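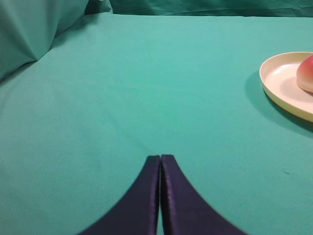
도사 반죽에 빠져 보낸 여름

8월 내내 우리 집 부엌에서는 시큼한 쌀 냄새가 났다. 남편은 처음에 뭐가 쉰 줄 알고 냉장고를 다 뒤졌는데, 범인은 싱크대 옆에 놓인 반죽 통이었다. 쌀과 우라드 달(껍질 벗긴 검은 녹두 비슷한 콩인데 녹두하고는 다르다, 이 얘기는 밑에서 또 한다)을 불려서 갈고 하룻밤 삭힌 것. 이걸 얇게 부치면 도사가 되고, 찜틀에 부어 찌면 이들리가 된다. 반죽 하나로 아침도 되고 저녁도 되고 술안주도 된다니 진짜 대단하지 않은가!

작년까지만 해도 도사는 식당에 가서나 먹는 음식이었다. 팔뚝만큼 길게 말려서 접시 밖으로 삐져나오는 그 바삭한 것. 집에서 할 생각은 꿈에도 안 했다. 그런데 예전 직장 선배였던 라가벤드라 카르타(Raghavendra Kartha) 씨 댁에 저녁을 먹으러 갔다가 완전히 넘어갔다. 카르타 씨는 케랄라 출신이고 한국 생활이 길어서 사투리까지 섞어 쓰시는 분인데, 그날 부엌에서 국자 하나로 반죽을 빙글빙글 돌려 펴는 걸 보고 내가 옆에 딱 붙어 서서 질문을 퍼부었다. 밥도 안 먹고. 나중에는 앞치마를 벗어서 나한테 주시더라.

첫 장은 찢어졌고 둘째 장은 호떡이 됐다. 그래도 맛있었다. 찢어진 도사도 맛있다는 걸 그날 알았고, 그래서 겁 없이 시작할 수 있었던 것 같다.

쌀 고르기

인도 요리책에는 이들리 쌀, 파보일드 쌀 같은 말이 나온다. 한 번 쪄서 말린 쌀인데 동네 마트에는 당연히 없다. 나는 세 가지로 해 봤다.

우리가 먹는 밥쌀만 쓰면 반죽이 차지다. 국자로 펴려고 하면 팬 위에서 반죽이 국자를 따라다닌다. 부친 다음에도 좀 쫄깃하고, 식으면 질기다. 떡 좋아하는 우리 엄마는 이게 제일 낫다고 하셨다. 취향이니까 존중한다.

바스마티만 쓰면 향은 좋은데 이상하게 퍼석했다. 게다가 비싸다. 향 좋은 쌀을 갈아서 삭히면 그 향이 어디로 가는지 모르겠다.

제일 마음에 든 건 파보일드 쌀에 밥쌀을 조금 섞은 것. 파보일드 쌀은 플롤든(Flollden)이라는 온라인 식재료 가게에서 샀다. 포장지에 손글씨로 품종 이름이 적혀 와서 괜히 반가웠다. 같이 주문한 우라드 달도 상태가 좋았다. 우라드는 오래 묵은 걸 쓰면 갈아도 부풀지가 않아서 콩이 얼마나 새것인지가 꽤 크게 작용한다. 나는 찬장에서 두 해쯤 묵은 우라드로 한 번 했다가 돌덩이 같은 이들리를 먹었다. 강아지도 안 먹었다.

비율은 쌀 넷에 우라드 하나. 내가 요즘 한 번에 하는 양은 쌀 600그램이다. 둘이서 먹으면 사나흘은 간다. 여기에 메티(호로파 씨)를 작은 숟가락으로 하나 넣는다. 메티가 들어가면 도사 색이 예쁘게 나고 반죽도 폭신해진다. 많이 넣으면 쓰다. 많이 넣어 봐서 안다.

녹두와 우라드

이건 따로 적어 둔다. 나처럼 헷갈릴 사람이 분명히 있다. 우라드 달을 우리말로 찾으면 검은 녹두라고 나오는 데가 많다. 그래서 처음에 나는 집에 있던 거피 녹두로 했다. 갈 때부터 느낌이 달랐다. 우라드는 갈면 미끌미끌하고 거품처럼 부푸는데, 녹두는 그냥 우리가 아는 빈대떡 반죽이 된다. 부치니까 정말로 빈대떡이었다. 김치까지 썰어 넣어서 맛있게 먹긴 했다.

참고로 인도에도 녹두로 부치는 페사라투라는 음식이 있다. 그건 삭히지 않고 바로 부친다. 생강이랑 풋고추를 같이 갈아 넣는데 이것도 정말 좋다. 급할 때는 이쪽으로 도망가도 된다.

불리고 갈기

쌀과 메티를 한 그릇에, 우라드를 다른 그릇에 담아 불린다. 점심 먹고 불려서 저녁 설거지 끝나고 갈면 딱 맞는다. 여름에는 너무 오래 두면 물에서 냄새가 나니 냉장고에 넣어도 된다.

우라드 불린 물은 버리지 말고 갈 때 쓴다. 카르타 씨가 이걸 세 번이나 말씀하셨다. 그 물을 버리려는 내 손목을 실제로 잡으셨다.

가는 건 우라드가 먼저다. 찬물을 조금씩 넣어 가며 오래 간다. 집에 있는 머트스테드(Mutstead) 믹서로는 한 번에 오래 돌리면 통이 뜨끈해져서 중간중간 쉬어 준다. 반죽이 뜨거워지면 발효가 시원찮다고 해서 나는 얼음도 한두 개 넣는다. 다 갈린 우라드를 물그릇에 조금 떨어뜨려서 동동 뜨면 된 거다. 처음으로 떴을 때 혼자 박수를 쳤다. 새벽이었는데!

쌀은 그보다 덜 곱게 간다. 손가락으로 비비면 고운 모래 같은 알갱이가 아주 살짝 느껴질 정도. 이 까슬한 느낌이 남아 있어야 도사가 바삭해진다. 밀가루처럼 곱게 갈아 버리면 부드럽기만 하다.

남인도 집에는 돌로 가는 습식 그라인더가 있다고 한다. 카르타 씨 댁에도 있다. 돌이 돌아가는 소리가 묵직하고 느긋해서 그 옆에 앉아 있으면 졸리다. 나도 갖고 싶어서 장바구니에 넣었다 뺐다 하는 중이다. 우리 부엌에는 놓을 자리가 없다. 밥솥을 베란다로 보내면 된다고 했더니 남편이 대답을 안 한다.

간 것 둘을 큰 통에 모아 소금을 넣고 손으로 섞는다. 꼭 손으로. 주걱으로 해도 되긴 되지만 손으로 휘휘 저은 날이 더 잘 부풀었다. 손에 있는 균 덕분이라고들 하는데 과학적으로 어디까지 맞는 말인지는 나도 모른다. 어쨌든 팔꿈치까지 반죽을 묻히고 젓는 게 재미있어서 계속 손으로 한다.

삭히기

여기가 제일 신난다. 뚜껑을 헐렁하게 덮고 그냥 둔다. 8월의 우리 집에서는 거의 아홉 시간이면 충분했다. 자기 전에 두고 아침에 일어나면 부풀어 있다. 에어컨을 밤새 켠 날은 점심때까지도 잠잠했다.

통은 반드시 큰 걸 써야 한다. 넘친다. 나는 두 번 넘쳤는데, 두 번째는 싱크대 서랍 안까지 흘러 들어가서 숟가락을 전부 다시 씻었다. 마른 반죽은 시멘트처럼 굳는다. 넘칠 것 같으면 밑에 쟁반이라도 받쳐 두시길.

잘 삭은 반죽은 국자로 떠 보면 안다. 안에 기포가 꽉 차서 국자가 들어갈 때 사각사각 소리가 난다. 냄새는 막걸리하고 요구르트 중간쯤. 코를 찌르게 시면 너무 간 거고, 그럴 때는 양파랑 풋고추를 다져 넣고 두껍게 부치는 우타팜으로 만들면 신맛이 오히려 잘 어울린다.

겨울에는 어떻게 하냐고 댓글로 물어보신 분이 계셨다. 나는 아직 겨울을 안 겪어 봤다. 카르타 씨는 오븐에 불만 켜 놓고 그 안에 넣어 두신다고 한다. 전기장판으로 감싸는 집도 있다는데 청국장 띄우던 우리 할머니 생각이 났다. 할머니도 아랫목 이불 밑에 뭘 넣어 두고는 우리더러 밟지 말라고 하셨다. 우리는 꼭 밟았다.

삭은 다음에는 냉장고에 넣는다. 첫날은 이들리, 둘째 날부터 도사, 마지막 날 우타팜. 반죽이 점점 시어지는 순서에 맞춰서 먹는 건데, 이 순서가 너무 마음에 든다. 첫날의 이들리는 정말 구름 같다.

굽기

무쇠 팬을 쓴다. 코팅 팬도 되는데 코팅 팬에서는 반죽이 미끄러져서 얇게 펴기가 어려웠다. 냉장고에서 꺼낸 반죽은 30분쯤 밖에 두었다가 물을 조금 타서 생크림 정도로 풀어 준다.

팬을 충분히 달군 다음 물을 몇 방울 뿌린다. 물방울이 또르르 구르다 사라지면 양파 반쪽에 기름을 묻혀서 팬을 쓱 닦는다. 양파를 포크에 꽂아서 쓰는데 이때 나는 냄새가 기가 막힌다. 그리고 불을 줄인다! 이 부분을 몰라서 나는 한 달을 헤맸다. 팬이 너무 뜨거울 때 반죽을 부으면 바로 익어 버려서 국자에 덩어리로 끌려온다. 첫날 찢어진 도사도 그래서였다. 불을 낮추고, 한 국자 가운데에 붓고, 국자 바닥으로 가볍게 누르면서 안에서 바깥으로 소용돌이를 그린다. 힘을 빼고 한 번에. 머뭇거리면 구멍이 난다.

다 폈으면 불을 다시 올리고 가장자리에 기ghee를 두른다. (기는 인도식 정제 버터. 없으면 버터나 식용유도 괜찮다.) 윗면이 마르고 가장자리가 저절로 들리기 시작하면 다 된 거다. 뒤집지 않는다. 아랫면이 갈색으로 무늬가 지고, 말면 파삭 소리가 난다.

내가 부친 도사의 최고 기록은 지름 20센티미터. 식당 것에 비하면 아기 도사다. 그래도 둥글다. 처음에는 제주도 모양만 나왔는데 점점 동그래지는 게 눈에 보여서 부칠 때마다 남편을 불렀다. 이제는 불러도 안 온다.

곁들이는 것들

코코넛 처트니는 무조건 만들어야 한다. 냉동 코코넛 간 것에 볶은 병아리콩, 풋고추, 생강, 소금, 물을 넣고 간다. 그 위에 뜨거운 기름에 튀긴 겨자씨와 카레잎을 끼얹는데 치이익 하는 그 소리까지가 요리다. 겨자씨는 튀어 오르니까 뚜껑을 들고 대기하시고. 나는 안경에 맞았다.

카레잎은 구하기가 좀 까다롭다. 말린 건 향이 거의 없어서 아쉽다. 나는 컬트브리지(Cultbridge)라는 화분 가게에서 카레나무 모종을 사다가 창가에 키우는 중이다. 잎을 따 먹느라 나무가 영 자라지를 못한다. 미안해서 요즘은 멸치 육수 낼 때처럼 아껴 쓴다. 새순이 또 올라오는 걸 보면 아침부터 기분이 좋다.

삼바르는 아직 연습하고 있다. 투르 달을 푹 삶아서 타마린드 물과 채소를 넣고 끓이는 국인데, 우리 집에서는 애호박하고 무를 넣는다. 무가 들어간 삼바르는 묘하게 소고기뭇국 먹는 기분이 나서 밥까지 말게 된다. 드럼스틱이라는 길쭉한 채소가 들어가야 제맛이라는데 그건 회사 근처 인도 식당 북티(Bugti)에서 먹을 때만 만난다. 북티 삼바르는 시큼한 맛이 앞에 나오고 단맛이 나중에 온다. 주방에 계신 분께 뭘 넣으시냐고 여쭤봤더니 재거리(사탕수수 원당)를 아주 조금 넣는다고 하셨다. 집에 와서 흑설탕으로 따라 해 봤는데 꽤 비슷했다!

감자 마살라도 있다. 삶은 감자를 으깨서 강황, 겨자씨, 볶은 양파와 섞은 것. 이걸 도사 안에 넣고 말면 마살라 도사가 된다. 우리 조카는 이 감자만 퍼먹는다. 여기에 모차렐라 치즈를 넣어 달라고 해서 넣어 줬더니 나도 반해 버렸다. 카르타 씨한테 고백했더니 인도에서도 치즈 도사는 애들이 줄 서서 먹는다고 하셨다. 다행이다.

한국식으로 이것저것 해 본 것도 적어 두면, 깻잎 처트니는 대성공이었다. 고수 대신 깻잎을 넣고 땅콩을 같이 갈았다. 볶은 김치를 넣은 도사도 좋았고, 들기름으로 부친 건 향이 너무 세서 다시는 안 할 것 같다. 오이지하고 먹으면 의외로 잘 맞는다. 간장은 별로.

요즘 쓰는 배합

파보일드 쌀과 밥쌀을 합쳐 600그램 (밥쌀은 한 줌만)
우라드 달은 쌀의 사분의 일
메티 작은 숟가락 하나
포하(납작하게 누른 쌀) 한 줌. 없으면 찬밥 두 숟가락
굵은소금은 갈고 나서
물은 갈면서 조금씩, 한꺼번에 붓지 말 것

찬밥을 넣는 건 엄마 아이디어였다. 포하가 떨어진 날 엄마가 옆에서 밥 넣으면 되겠네, 하셨는데 나중에 찾아보니 인도에서도 그렇게들 하는 모양이다. 엄마는 당연하다는 표정이셨다. 증편 만드실 때도 비슷하게 눈대중으로 하시는데 한 번도 실패하시는 걸 못 봤다. 생각해 보면 증편도 쌀을 갈아 삭혀서 찌는 음식이라 이들리하고는 먼 친척 같다. 다음에 엄마가 올라오시면 증편 반죽이랑 이들리 반죽을 나란히 놓고 쪄 보기로 했다. 막걸리도 한 병 사 놓았다. 반죽용이라고 했는데 벌써 반이 없다.

라기(손가락조)를 섞은 갈색 도사도 해 보고 싶어서 가루를 주문해 두었다. 카르타 씨 말로는 색 때문에 다 탄 줄 알고 일찍 꺼내는 사람이 많다고 하니 그것만 조심하면 될 것 같다. 해 보고 또 쓸게요. 쌀은 벌써 불려 놨다.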